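Gomon Table Cover, Black

Home / Tables and Stands / Covers and Cloths

The Gomon table cover is made for work tables, market tables and display tables which are used every day. It is a plain black cloth with a tight weave and a matte surface. It does not shine under strong lamps, and it keeps its color well after many washes. We have sold it in our shop for eight years, and it is still the cover that our customers order again most often.

The cloth is polyester with a small part of cotton. The polyester gives the strength and the cotton gives a softer touch, so the cover lies quietly on the table and does not slide as easily as a fully synthetic one. The hem is folded two times and sewn with a double seam. On the corners there is an extra piece of the same cloth on the inner side, where covers usually break first.

Sizes

Small: for tables 120 cm long
Medium: for tables 150 cm long
Large: for tables 180 cm long
Special size: on request, please write us before ordering

All three standard sizes are for tables with a width of 60 to 80 cm. Please measure your table top first, then the height from the top to the floor. If you want the cloth to reach the floor on the front side, choose the "long front" version. If people will sit or stand close to the table, we recommend the "short front" version, which ends above the floor and does not come under the shoes.

How to put it on

Lay the cover over the table with the label down and toward the back. Pull first the front edge, then the two sides. The back side is open, so you can reach boxes which you keep under the table. In every corner there is a band with a hook, and the hook goes around the table leg. With round legs the band can be closed tighter. For tables without legs in the corners we have the Flundov clips, sold in packs of four. They hold on table tops up to 3 cm thick.
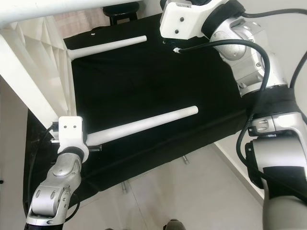
When you take the cover from its package for the first time, you will see fold lines. They go away after one night on the table, or faster with a steam iron from the inner side. Please do not use the iron on the outer side without a thin cloth between, as this can leave a shiny mark, and such a mark we cannot remove and cannot accept as a defect.

Washing and care

Wash at 40 degrees with dark colors. Use liquid detergent, as powder can leave white traces in the weave. Do not bleach. The cover can go in the dryer on low heat, but it dries also quickly on a line. Dust and light hair are more visible on black than on other colors - a lint roller is enough for daily cleaning. Wax should be left to become hard and then lifted with a plastic card.

The black color is dyed in the yarn, not printed. In the first wash a little color can still come out, so please wash it alone this one time.

Which cover for which table?

We have also the Chauke cover, which is stretch cloth and sits tight around the legs. It looks more elegant at a reception, but it is made for one table size only and it is not so easy to reach under it. For kitchens and for paint work we would choose the Comer cover, with a coated surface that can be wiped. The Gomon is the one for all other uses, and it takes the least space in a bag.

Questions we receive often

Is it fire resistant? The standard version is not. A treated version with certificate is available for fairs and theaters, and it must not be washed in the machine.

Can you print our logo? Yes, on the front side, in one color. The printing takes three weeks. Please send the logo as a vector file to Eylül Yazıcı in our office.

Is there a different color? Dark gray and dark blue are planned for May. Other colors we do not make in this cloth.

Can I return a cover? Yes, if it is unwashed and without print. For special sizes we ask for your understanding that a return is not possible.

Delivery

Standard sizes are in stock and leave our house in two working days. For larger orders with mixed sizes please contact Attila Gál, who prepares the offers - and please write already in the first message which table height you have.

Page updated November 11, 2022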